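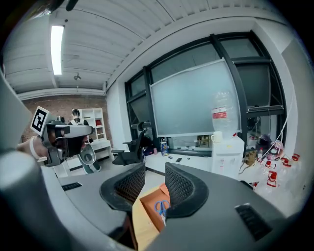 They pay people at my work to pick things up now. Wrote that sentence three times and it still looks dumb, but it's the job. You hold a gripper, you pick the thing up, you put it down, you do it again. What your hands did gets saved, and later a machine learns from it.

I've been at Villalba long enough to remember when it was a packing floor. Gift orders mostly, small stuff, odd shapes. Then the owners signed with Famo and part of the second floor went over to recording. Same people, different work. I still pack in the mornings and I do grippers after lunch, so I get to be annoyed from both sides.

First thing, because everyone asks. No, I don't think I'm training my replacement. Not this year. The arm we have downstairs, the Jikell, can do boxes. Give it a paper bag and it's lost. Paper folds over, slides, gives when you squeeze. Scissors are worse, two loops and a hinge. That is exactly why they want us doing it by hand, over and over, with every kind of bag. So when management says "the robots need you," ok, true. For now. A thing can be true for now and still be a lousy thing to plan your rent around.

What bugs me more is what it does to the work while we wait. I was good at packing. Fast, and I knew why I was fast. I could tell from the weight if an order was short. With the gripper on I'm slow like everyone else, you lose your fingertips, it's two fingers and a squeeze. Naveed Usmani, nineteen, is better at it than I am and he started in May. Good for him, I mean it. But there went the one thing I had, being the person new people came to.

And the count. There's a number for everything. A good take counts, a dropped one doesn't, if you pause too long it doesn't. My best shift was 143. Somebody put the floor total up on the wall when we hit 2998 and people were mad it wasn't 3000, which tells you how fast a number gets into your head. We never cared about totals when we packed. We cared about the truck.

Amancay Rivadeneira on my shift disagrees with all this, and I'll give her side becuase she has a point. Her wrists were shot from tape guns. Now she gets to switch hands, sit down between sets, talk. She goes home less tired. She says I miss a job I used to complain about every day. Yeah. Guilty.

So I'm not against it. I'd do the gripper work. I want 3 things for it.

Pay it as skilled work. It's on the packing rate now. If a machine can't learn the move without us then the move is worth something, and right now the worth goes up to Famo and stays there.

Tell us where it goes. Hadi Qaisi asked at a meeting who gets the recordings and for how long and got "we'll circle back." Still circling. My hands are in there, my voice too for all I know.

And put it in writing what happens to the packing jobs when the arm downstairs gets good. Give us a date, or training, or first shot at whoever has to fix the thing when it jams at 2 in the morning. Over at Sukness they got that in writing. It took them a walkout, but they got it.

Emiliano Cabral, our floor lead, read this before I posted it and told me to take out the walkout part. I left it in. He's a decent guy, he just has to sit in the meetings. His sister Aldana packs on the early shift and she said to make it longer but I'm on in ten minutes and I still havent eaten.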